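Ticket 368: Policy prefers the lower shelf, against all advice
Project: Herketti (bimanual, two-level rack)
Component: Clomer training pipeline
Priority: medium, raised from low after the demo
Status: open

Reported: The policy trained on the handheld demonstrations reaches for the lower shelf when the item is on the upper one. It does this with great confidence. The June checkpoint did not, which is annoying, as we had all agreed the June checkpoint was rubbish.

Expected: right gripper goes to the upper shelf, left gripper waits near the front edge.
Got: right gripper goes low, meets wire, stops. Left gripper waits beautifully.

Tried so far:

1. Retrained with a new seed. Same result, different wobble.

2. Swapped the head view and the wrist views in the config, in case Dobre had loaded them in the wrong order. It hadn't. Swapped them back, after a short spell in which everything was worse.

3. Dropped the head view altogether. Upper shelf reached in 5 of 6 trials. This was not on anybody's list of likely outcomes.

4. Put the head view back but masked the lower half of the rack. 3 of 6. So the head view is doing the damage, and the empty lower level looks like part of it.

Update, 9th November: went back through the raw recordings with Fullard's viewer. The clear plastic items are the bad ones. Opaque items on the same shelf give no trouble, and the wrist views hold up on both.

Head view first, then a wrist view from the same session:
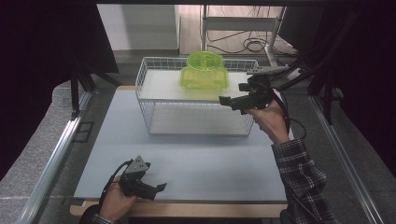
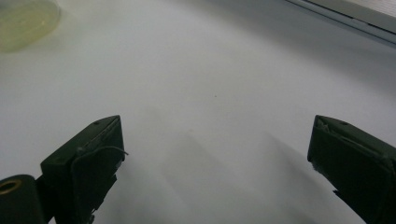 Working theory: the encoder treats see-through things as background and goes looking for a shelf it can understand. I would like this to be wrong, as the fix is more data and I know who will be collecting it.

Next: rebalance the set so clear items turn up on both levels, retrain without touching anything else (I mean it this time), and rerun the same 6 trials. If the lower shelf still wins, I'll try a separate encoder for the head view - Clomer allows it, though the setting is spelt two ways in the docs and only one of them works.

Please don't close this as a duplicate of the lighting ticket. I checked, and it isn't.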